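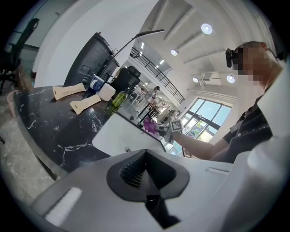 The Facilities Office has received several replies to its February notice on the care of stone tabletops at Bombridge, and this message answers the points raised in the first of them, which is quoted in full below. The notice applies to every marble surface in the building, including those that are used mainly as desks. Many of these tables now serve more than one purpose during the day. On the black marble with white veining, a white cup and a green glass bottle stand a short distance from the back of a monitor, with a blue-and-white container next to the cup and two pale wooden pieces lying nearer the edge. Mixed use of this kind is permitted and will remain so. The office asks only that members follow the practices set out in this message.

The earlier message read as follows:

> To the Bombridge list:
>
> Our group uses the Lencho rooms and has read the notice on stone surfaces. We support the purpose of it but would appreciate clarification on four matters before we change our routine.
>
> First, the notice states that "no food or drink items are to remain on marble." Does this mean during use, or at the end of the day? Our members work at the table for long periods and there is no other surface within reach.
>
> Second, the notice directs us to use the Vovora cleaner and nothing else. The bottle in our cabinet has been empty for some time. In the meantime we have used dish soap and warm water. Please advise whether this has caused any harm.
>
> Third, there is a dull ring near one corner of our table which was present when we moved in. We do not wish to be charged for it.
>
> Fourth, is it acceptable to leave wooden items on the marble overnight? We have been told by one source that wood is safe and by another that it stains.
>
> We would be grateful for a reply to the whole list, as we expect that other groups have similar questions.

The office thanks the group for writing and responds in the same order.

1. Food and drink items. The wording in the notice was too broad. Cups, bottles and closed containers may be on the marble while the table is in use. They are to be removed when the last member leaves the room. Coasters are strongly recommended under any cup or bottle, including those that hold only water. Coffee, wine, fruit juice, vinegar and carbonated drinks can dull polished marble within minutes, and a spill of any of these should be blotted at once with a paper towel. Please blot and do not wipe, as wiping spreads the liquid over a larger area. Open food is to be kept on a plate or tray at all times.

2. Cleaning products. A small amount of mild dish soap in warm water is suitable for routine cleaning, provided the surface is rinsed with a clean damp cloth and then dried. No harm is expected from the practice the group describes. The Vovora cleaner remains the preferred product, and the cabinets in the Lencho rooms will be restocked this month. Each cabinet will hold two bottles. When the first is empty, please send a request to the office so that the second does not run out before it is replaced.

Members are reminded that bathroom sprays, glass cleaner, scouring powder and bleach must not be used on marble. Scouring powder should also be kept off the white basins. If a basin and a marble surface are cleaned in the same visit, the marble is to be done first, and a separate cloth is to be used for the basin. Drains should be cleared of any residue by hand. Chemical drain openers are not to be used by members under any circumstances; a slow drain is to be reported.

3. Existing marks. No group will be charged for a mark that was present before it was assigned the room. The ring described is probably an etch and not a stain. An etch is a change in the polish itself, and further cleaning will not remove it. Kindly refrain from applying any home remedy, including baking soda paste or toothpaste. Drikino, the contractor that sealed the tables, has been asked to inspect it. For general information, the contractor's charge for repolishing a single tabletop is $395, which the office will meet where the damage results from ordinary wear. The charge may be passed on where a prohibited product has been used.

4. Wooden items. Dry, unfinished wood of a pale color is unlikely to mark sealed marble in ordinary use. The difficulty arises when wood is damp, freshly oiled, or dyed. Tannin from damp wood can leave a brown stain, and oil will darken lighter veining. Wooden items may therefore remain on the table during the working day, but overnight they should be moved to a shelf or placed on a felt mat. The same applies to damp cloths and to colored fabric, from which dye may transfer.

Two further matters have come to the attention of the office since the notice was sent.

Monitors and lamps. Equipment that stands on marble should have its rubber feet in place. Feet that have come off are to be reported, and the equipment should be set on a mat until they are replaced. Do not slide a monitor or the base of a lamp across the surface. Clamps may be fitted only with a protective pad between the metal and the stone, and should be tightened by hand only.

Curved edges. Several of the tables have shaped edges, which chip more readily than the flat of the top. Please do not rest heavy items so that they overhang, and do not sit or lean on the edge.

The revised notice will be posted inside the cabinet door in each room and will replace the February version, which should be discarded. Groups that require mats, coasters or clamp pads may collect them from the supply counter between 9 a.m. and noon. Damage, slow drains and empty cleaner bottles should be reported to extension 2258, giving the room and the position of the table.

Replies to this message will go to the full list. Questions concerning a single room should be sent to the office directly.

Facilities Office
Bombridge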